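Search this site
Search

Thread: drying laundry indoors without raising the humidity of the whole flat
Jul 7, 2018 - posted by the Covcombe Damp Log account

1/ A few notes on drying washing indoors. The flat is on the second floor in Covcombe, no garden, no balcony, north-facing bedroom. I have kept readings on and off from February onwards.

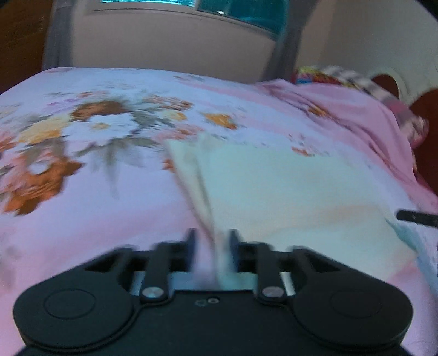 2/ Start with the water. Weigh a load before it goes in the machine and again when it comes out. The difference is what the air in your rooms has to take up. My usual mixed load comes out about 2000 g heavier than it went in.

3/ That is two litres. It all goes somewhere: out of the window, into a dehumidifier tank, or on to the coldest surface in the flat. In mine the coldest surface is the wall behind the wardrobe.

4/ Spin speed matters more than anything you do afterwards. The old Woltov machine had a worn belt and the towels came out heavy. With a new belt the same towels dried overnight. Before that they took until the following evening.

5/ If your machine lets you run a second spin on its own, use it for towels and bedding. Leave it off for shirts unless you enjoy ironing.

6/ Spacing on the airer. A hand's width between items. Two half loads dried one after the other finish sooner than one full load with everything touching. I did not believe this until I wrote down the times.

7/ Fold nothing over a double bar if it will reach over two bars with a gap. The inside of a fold is always the last part to dry and the first to smell.

8/ Small cloths and dusters: peg them by one corner. Flat over a rail they block the air for whatever hangs beneath.

9/ Doors. Pick one room, shut the door, open the window a couple of centimetres. Drying in the hall with every door open spreads the moisture evenly and you will find it again on the bedroom glass in the morning.

10/ Radiators. Putting wet things straight on them dries the side that touches and stops the radiator heating the room. An airer half a metre away works better in my flat. Yours may have bigger radiators.

11/ Dehumidifier. I use a small Fiadzo, second-hand. In the closed bedroom it collects 600 ml overnight with a half load on the airer. In the hall with the doors open it collected much less and ran constantly.

12/ Point the outlet at the lower part of the airer. Clean the filter. Mine was grey felt when I bought it and the tank was filling at half the rate.

13/ A plain desk fan helps on mild days with the window open. On a wet day with the window shut it just moves damp air about - the clothes dry a little faster and the walls get the rest.

14/ Meter. Mine is a Jotus, the cheap one with the clip. It reads 2 per cent higher than the one I borrowed to check it against. I have left it alone and subtract.

15/ I aim to be back under 60 per cent by bedtime. If it is still above that I leave the window open and put up with the cold.

16/ Bedding is still the problem. A double duvet cover takes up the whole airer and I have nowhere to hang it in one layer. Currently over the top of the bedroom door, turned once. Better arrangements welcome.

17/ Correction to 4: the belt was changed after the first set of readings, so ignore the early towel times if you have the spreadsheet.

We use cookies to improve your experience on this site. Accept / Manage settings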